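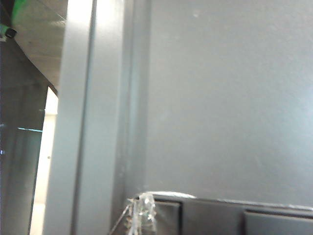 Gray, gray and a bit more gray

Well, friends, the storeroom corner is coming along! I promised in the last newsletter that I'd stop going on about the tea urn and tell you how the back of the hall is getting on, so let's start with the part I've spent the most hours staring at, which is that big flat gray panel and the light gray post next to it. I know it isn't the prettiest thing we've ever put at the top of the newsletter. But I've grown very fond of it, and I'll tell you why.

For those who've joined us since June, the Plovcombe hall was built in 1874 and I don't believe there's a straight wall in it. Anything you stand against a wall leans. Anything you hang slides toward the stage (remember the quilt show?). So when we started talking about somewhere proper to keep the costumes, the folding music stands and those 106 hymn books that belong to us even though we've never been a choir, Vitória Nogueira said we should forget about the walls altogether and plan everything off one good upright. She was right, and she has been very gracious about reminding me.

The gray was my idea. We had samples out on the piano for weeks, and the two finalists were a shade called Lultora and a sort of mushroom color that everybody liked until it was next to the floor. I wanted something matte that wouldn't shout. What I hadn't thought about was how much the light changes it. It goes a little blue and almost white toward one side when the light falls across it, and then you step around and it's plain old gray again. I stood there with my coffee one morning moving my head back and forth like a pigeon. There are a few pale specks up near the middle, and I've gone after those with a damp cloth twice now. If anyone has a trick for a matte surface that doesn't leave a shiny patch behind, please call me before I try the toothpaste thing.

Down along the bottom you'll find the dark gray section with the recesses, and this is where I need your opinions. Albertina Leitão wants them for shoes. She has been looking after the dance shoes in grocery bags since before my knees went, and she has earned a say. I was thinking lost property — the gloves alone would fill one — but I could be talked out of it. My only real complaint is that they're so dark inside! Put a black shoe in there and you won't see it again until the summer show. I'm going to line mine with leftover wallpaper, something with yellow in it, and we'll see who copies me.

We've spent $80 so far on odds and ends, mostly hooks, felt pads and a label maker from Magalhães on the corner, who threw in a spare roll of tape when he heard what it was for. Please don't label anything yet. I'm asking nicely. We had a small incident with the label maker and the cookie tin, and I would like us to agree on what goes where before it's all in capital letters.

What's left to do is mainly sorting. The costume rail has to be gone through, and I mean properly, holding things up and being brave about it. The Dadanmont players left a trunk with us years ago that's still shut, and I've written to ask if they'd like it back. If I haven't had an answer by 13th March I'm opening it, and anybody who wants to be there for that is welcome. Wear old clothes. Bring a duster, and a box if you have one going spare (shoe boxes are best, but I won't turn away a fruit crate).

Coffee will be on from ten, and Albertina is making the orange cake again.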